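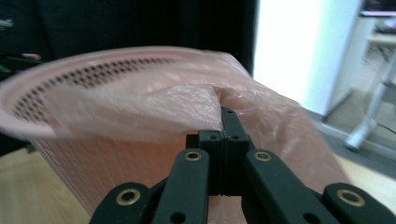
Long thread about our club project this term. We're teaching an arm to change the bag in a wastebasket. I said I'd write it up as we went and I'm behind, so this covers everything up to 2 Mar 2025.

The club is at Lindsay, the building by the Losuswood bus loop. We meet in the evening in the back half of the shop. Most members are first or second year and most had never touched an arm before this.

The project is called Grorelus. It was the name of a folder on the shared drive and it stuck.

The task sounds small. Lined bin goes in, the arm takes the edge of the liner, peels it off the rim, gathers it, lifts it out. Then a new liner goes in and gets folded over the rim. We split that into two halves and are only working on the first one for now.

We picked bags on purpose. Last year's group did blocks and cups and had it working early, then spent the rest of the year tidying the code. Thin plastic has no fixed shape. You can't measure it once and be done.

How we collect data: a person does the job by hand, holding the gripper, with the camera looking down past the fingers. We record that and train on it. The arm stays parked until we have something to run on it.

Our target for the first round is 200 good demos. We have 207 recorded, but that includes the ones we'll throw out, so we're not at the target yet.

What counts as a good demo took a whole meeting to agree on. We settled on this: bag starts folded over the rim, one pinch, one pull, no second hand anywhere. If you drop the bag, you stop and start over. You don't fix it halfway and keep recording.

The pinch is the hard part. If you grab the bag where it lies flat against the bin, the pads slide. You need a bit of loose plastic standing up. We look for a fold or a corner and close on that, then pull it away from the rim.

Pink bag on a pink bin is hard to read on camera. The bag is shinier and more see-through, and the creases pick up light, so a person can tell them apart. Whether the model can is something we want to find out. We kept the pair in the set.

We also have a gray bin with white liners. People prefer recording with that one and you can tell from the folder sizes. We now switch bins after every batch so it evens out.

Lighting question from last week: yes, we know the white parts of the background blow out. We tried turning off one row of lights. The creases in the bag got harder to see, so we turned it back on.

Notes on holding the gripper, for new members:

Keep your wrist loose. Come in slow for the last few inches. Close all the way before you start to lift. Hold still for a moment after you let go, or the end of the clip is a blur and gets cut.

Also tilt the bin toward you a little if you're short on reach. It's fine if the tilt is different every time. We want it to be different.

Don't wrap the cable around your arm. We lost a good evening to a loose connector.

We had 2 pairs of jaw pads printed at the start. The first pair wore smooth along the edge and began to slip on thin bags. The spare pair is on now. If anyone has a pad design that grips film without tearing it, post it, we'd like to try it.

Tearing is the other problem. Cheap liners stretch, go cloudy, then split. A split bag is a failed demo but we keep the clip in a separate folder. Somebody will want to look at failures later and it costs us nothing to save them.

First training run was on part of the set. On the parked gray bin the arm reached the rim and closed on nothing, over and over, just above the bag. We traced it to the camera mount sitting at a different angle on the arm than on the hand-held gripper. Simple mistake, took two meetings to find.

After fixing the mount it gets hold of the bag some of the time. It doesn't lift it out yet. It pulls sideways and the whole bin comes along. A person holds the bin still with their foot without thinking about it, and the arm can't do that.

Options we've talked about: put weight in the bottom of the bin, tape it down, or record new demos where nobody steadies the bin at all. The third is the most work. It's also the one we voted for.

So if you recorded before the vote, please check your clips and tag any where a foot is touching the bin. The tag is just "foot". Don't delete them.

Someone asked what we're using to store all this. It's an old desktop called Anham under the bench. Please don't unplug it to charge your laptop. There's a power strip on the other wall.

Plan from now: finish the first round, retrain, then start on putting the new liner in. We'd like to show the first half at the open evening in May. If the second half isn't ready we'll do that part by hand.

You don't need to know any code to help with recording. If you can hold the gripper steady and follow the rules above, your clips are as useful as anyone's. Bring liners if you have them, any color, the thinner the better.

Next post will be the retrain results, good or bad.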